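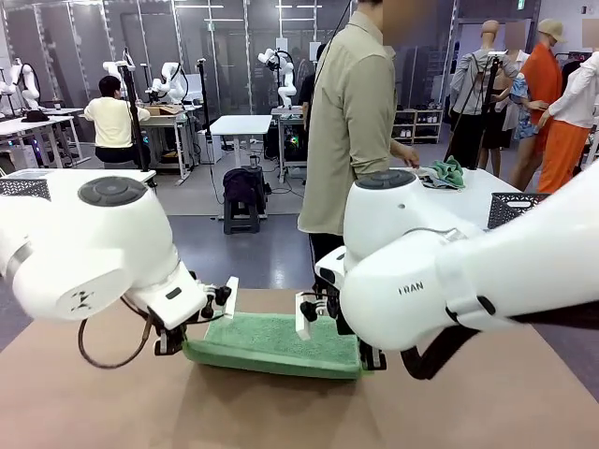 Start with towels, because every let has them and they take up most of the cupboard. Say the talk is for anyone who gets a property ready between guests, on their own or in a pair. The green towel on the slide is folded into a rectangle and held at its two ends, just clear of the table. Ask people to look at the ends. Then point to the table at the back, where there's a crumpled green cloth lying on top of something greyish blue, and a black wire basket at the far end. Leave the slide up while people find their seats.

Welcome and housekeeping

Thank Cunora for the room. Tea is at the back. The handout is the same one used on 18th October with one correction: the bath sheet fold is in quarters, then thirds. The earlier version had it the other way round.

Ask who folds on a bed. Usually most hands go up. Come back to this later.

Why the fold matters

A towel folded to the wrong width hangs over the front of the shelf and gets pulled out with the one above. Measure the shelf first and fold to fit it. Leave a finger's width at the front.

Lindqvist, the larger of the two sites we looked after last year, had 18 flats and three different cupboard depths. We tried one fold for all of them and gave up after a fortnight. What worked was a card taped inside each cupboard door with the folded width marked along its edge. You lay the towel against the card and you know.

Demonstration (4 minutes)

Use the bath towel from the bag, not the hand towel. It can't be seen from the back row otherwise.

Lay it flat, label side down.
Smooth from the middle outwards with the flat of the hand.
Long edges together. Pause so people can see the corners.
Fold the short ends in, then over once more.
Lift it by both ends and turn the folded edge to face the room.

Terry is thick and springs open a little at the last fold. Press it down with a forearm. If it still won't lie flat, it was probably creased in the basket, so shake it out and begin again. Do one badly on purpose if there's time.

Question that always comes up: should you roll them? Rolling suits hand towels in an open basket in the bathroom. Bath sheets take too much room when rolled. Don't get drawn into this for long.

The table

Back to the people who fold on a bed. A bed is soft, so the towel sinks and the edges wander. It's also low, and after an hour your back knows about it. Use a table if the flat has one, even a small one. A matt top is better than a shiny one, as the towel stays where you put it.

Boxes go on another surface or on the floor. So do the cleaning kit, your keys and your phone. At Trovomix we lost nearly a whole morning to a bottle of limescale remover that tipped over on the clean pile. Tell this one briefly.

If you are working with someone else, give them their own surface. Two people folding on one table end up with one mixed pile.

Next slide is table tops and what ends up round them. The large beige one is the sort of plain, matt surface I mean. Cardboard-coloured boxes are over by the workbench. 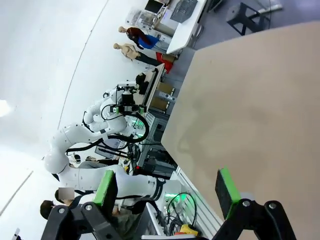 Baskets and counting out

Wire mesh lets the air through and you can see what's inside. Keep 2 baskets going: one for things still to fold, one for finished sets. Don't put anything folded back into the first basket, even for a minute.

Flalow prints a linen list for each booking. Tick it as the set goes into the basket. Ticking at the door means unpacking it all again on the landing.

Questions

Repeat each question so the back row can hear. Cards and tape are on the side table for people to take. Collect the bath towel before leaving.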